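Meet Amparo Cuervo, who bought the Veltmont ball club last winter together with her brother-in-law, Wálter Bedoya, and who still can't walk past the ticket window without stopping to chat with whoever is in line. If you came out in January for the open house, she's the one who poured your coffee, and very likely asked after your mother too!

Amparo grew up 3 blocks from the park, and she'll tell you about her first game whether you ask or not – extra innings, a lost mitten, and a ride home on her father's shoulders. She ran the front office at Amberg for years before coming back to us. 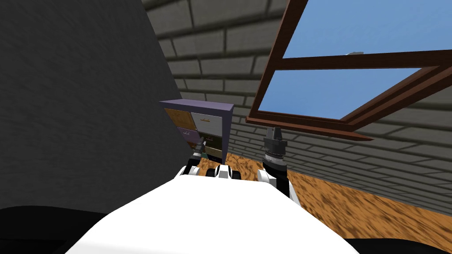

Wálter is the quieter of the two. He looks after the money side and leaves the baseball to Dayana Arango, our new general manager, who already has 561 season tickets sold and would dearly love to sell you one more. Seats behind third base are going fast, and families who sign up by Tuesday get 50 dollars off the full package.

Junpei Nishimura stays on as manager, we're very happy to say, and he has promised Amparo a better bullpen this year. She has promised to hold him to it – loudly, from the front row, most likely with a hot dog in each hand.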